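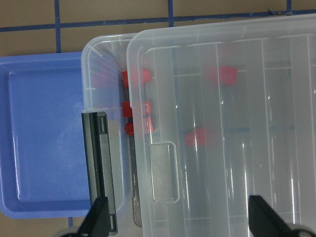
Spring walk-through, Woncombe Hall kitchen and storeroom

Same list as last time, with my comments under each line. I went through it with the lights on and the dishwasher running, from the back door to the front. Anything marked OPEN still needs somebody to do it, and if you've already done it, tell me and I'll happily cross it off!

1. Back door and step — OK
Opens all the way, closes by itself, no boxes parked in front of it (thank you, whoever moved the folding chairs). The rubber strip on the step is lifting at one corner. I pressed it down and it popped right back up, so it'll need glue before the next supper.

2. Fire extinguisher by the stove — OK
Needle in the green, pin in, tag readable. I do wish it hung a little farther from the burners. You'd have to reach past a grease fire to grab it, and I've written that down three years running.

3. Fire blanket — OPEN
The pouch is there. The blanket has been folded back in so tightly that I had to tug it with both hands. Please refold it with the tabs hanging out of the bottom.

4. Refrigerator and freezer — OK
Fridge read 38 and freezer read 0. Door seals wiped, and they were grubby, I won't lie. One tub of something orange had no label and it went in the trash. If that was your soup, sorry, but put a date on it next time.

5. Dishwasher — OPEN
The rinse light comes on and the plates come out hot, but there's a slow drip under the left side. Ayana Bogale had the kick plate off and thinks it's the hose clamp. I put a pan under it for now. Empty the pan if you're in there!

6. Storage containers, trays and lids — OK
All the lids fit something, which surprised me. I threw out two with cracked corners, because little slivers of plastic come off those and end up in the flour. Heavy ones go on the bottom shelf, please. I know the top shelf is handier if you're tall.

7. Storeroom shelving — OPEN
The label on each unit says 200 pounds a shelf, and the canned goods shelf feels awfully close. It also wobbles. The wall bracket has one screw where there should be two — I looked on the floor for the other one and found a dime.

8. Outlets and cords — OK
Both outlets by the sink trip and reset the way they should. The coffee urn cord is fine. The extension cord behind the urn is not allowed to live there, so I coiled it up and hung it in the closet.

9. First aid box — OPEN
Plenty of gauze, no burn gel, and 6 bandages left, all the tiny kind. I'll pick up more on my next run to Plidmont.

10. Floor and mats — OK
Dry when I got there, mopped when I left. The mat by the sink curls up at the end, so I flipped it around to put the curl against the wall.

Next walk-through is in December. Leave notes on the clipboard by the phone, and please put the pen back.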